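Care of an oiled wooden table top
Workshop and household notes, sheet 9
Compiled by Nigel Catterall. Revised 1 November 2018.

These notes apply to solid wooden tops finished with oil or hard-wax oil. They do not apply to varnished or lacquered tops, which should be wiped with a damp cloth and otherwise left alone.

Identifying the finish

Put a drop of water on a clean area near the edge and leave it for 4 minutes. On a sound finish the drop stays rounded and wipes off without a mark. If the wood darkens under the drop, the oil has worn thin and the top is due for treatment. Test in more than one place. The end grain and the area in front of the most-used chair wear first.

Daily cleaning

Wipe along the grain with a well-wrung cotton cloth, then dry with a second cloth. Washing-up liquid may be used at a few drops to the bowl. Do not use cream cleaner, bleach or the green side of a sponge. Vinegar is often recommended and will dull an oiled surface over time.

Items left standing

Most marks come from things left in one place. Metal cans can leave a grey or black ring where water sits under the rim, particularly on oak. Fruit should be kept in a basket or bowl; a ripe mango will leak at the stalk end and the juice is both sticky and acidic. Cartons of juice drip down the side after pouring and should be wiped before they go back on the table. Wicker baskets are kind to the surface if lifted — dragging one carries grit with it.
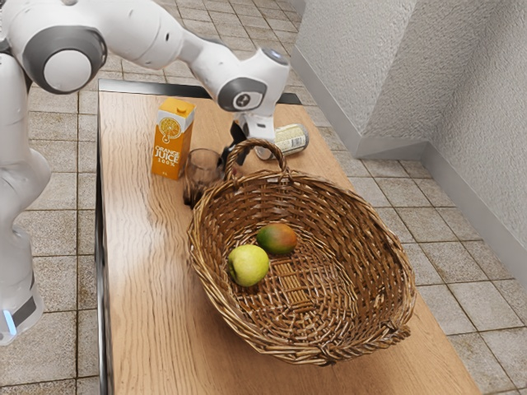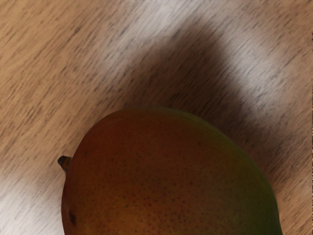
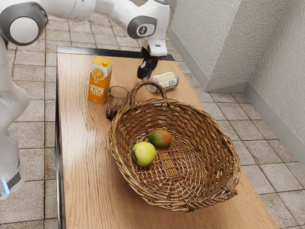
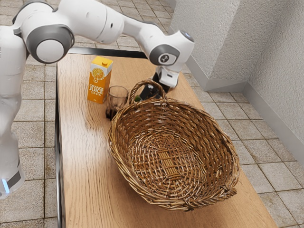
Light wooden table top, with mango in the second view.

Removing rings

White rings are moisture in the finish. Leave them overnight before doing anything, as many fade unaided. If the ring remains, rub lightly along the grain with grade 0000 wire wool and a little oil, then wipe off. Do not use wire wool on oak; a fine grey abrasive pad is the substitute.

Black rings are in the wood itself. Sand back the whole board, from joint to joint, and re-oil. Sanding only the ring leaves a pale hollow.

Re-oiling

Clean the top and allow it to dry overnight. Sand lightly with 240 grit and remove all dust. Apply 2 thin coats with a lint-free cloth, wiping off the surplus after 15 minutes each time and leaving a day between coats. Hidayah Halim reports good results from doing this each June, with the windows open.

Oily cloths can catch fire on their own. Lay them flat outdoors to dry, or soak them in water before disposal — never leave them screwed up in a bin.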